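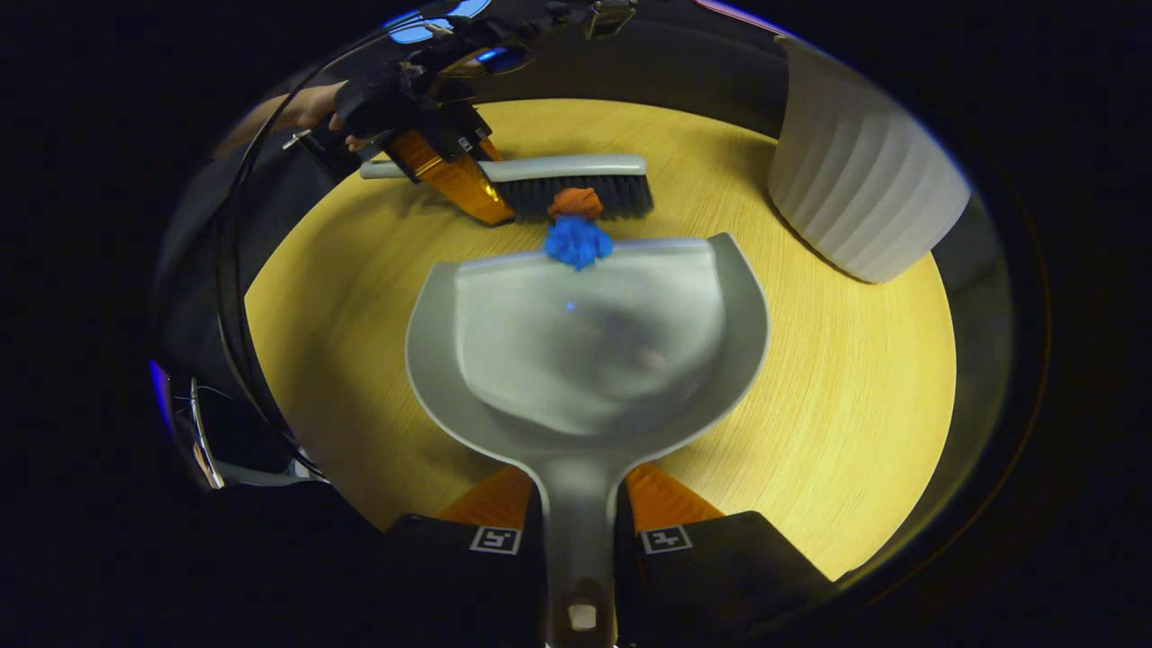

A gray dustpan on a round wooden table.

Shared kitchen: new cleaning rota from this month

The second-floor kitchen at Lendesholm goes back to a weekly rota on Wednesday, January 12, 2022. Each studio takes one week, in door order, starting with Farzana Gunawardena in 103. Anyone away for their week should swap with a neighbor and write the change on the sheet by the fridge.

The week covers the counters, the sink, the floor and the two tables. Bins go down on the evening before collection. The oven is not included -- whoever spills in it cleans it the same day.

Supplies are in the tall cupboard next to the window. Oi-ling Tai has restocked sponges, bin bags and floor soap, and there is up to 100 dollars left for supplies between now and April. If something runs out, leave her a note and keep the receipt if you buy it yourself.

A few people asked about the dishwasher. Krawczyk quoted 3,000 dollars for a new one with installation, and we have decided to wait. The old one still runs on the short program. Please don't use the long one, as it stops halfway and leaves water in the bottom.

Food left in the fridge without a name will be thrown out after 8 days. Questions about the rota go to Ostap Lytvynenko in the front office.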